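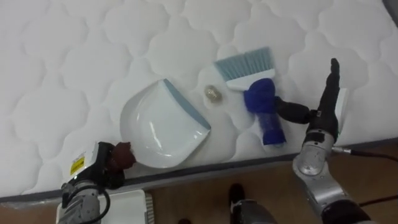

Two arms or one for a small cleaning lab? Budget question

olley_bench
Apr 22, 2018
Hello all. We plan equipment for a small lab in Pitthorpe and the money must be fixed before February. The work is dustpan and brush on a mattress: the left arm stays at the pan, the right one holds the brush by its blue handle, and a small gold-colored piece lies between them. My boss asks if we can buy one arm and clamp the pan. I have a quote from Vorneo for 2 arms with grippers, but spare fingers are not in it. What would you cut?

wu_k
Do not cut the second arm. A clamp is fine on a hard table, but a mattress gives way under the pan and the front edge must lie flat on the fabric. Also ask what the cables cost. In our first order they were a separate line and we missed it.

greasegun70
I disagree with wu_k. Start with one arm, learn the brush stroke, buy the other next year. Most groups I know use the second arm very little in the first months. A heavy plate under the pan costs almost nothing.

wu_k
And then next year the model is changed and you have two different arms with two controllers. I have seen this already – it was not cheaper.

olley_bench
Thank you both. The plate I can try, but the pan should also be lifted and emptied after, so I am afraid it solves only half of the task. How many spare finger pads do you keep?

wu_k
We ordered 10 and used most of them in one year. Soft pads wear fast on plastic handles.

greasegun70
Ok, if the emptying is part of it, then two arms. I would still put roughly 70 percent of the budget in the hardware and not more. Ask Vorneo for the price of the service contract before you sign, it was not in our quote either.

olley_bench
I wrote to them this morning for both, cables and service. Will post the numbers if they allow it.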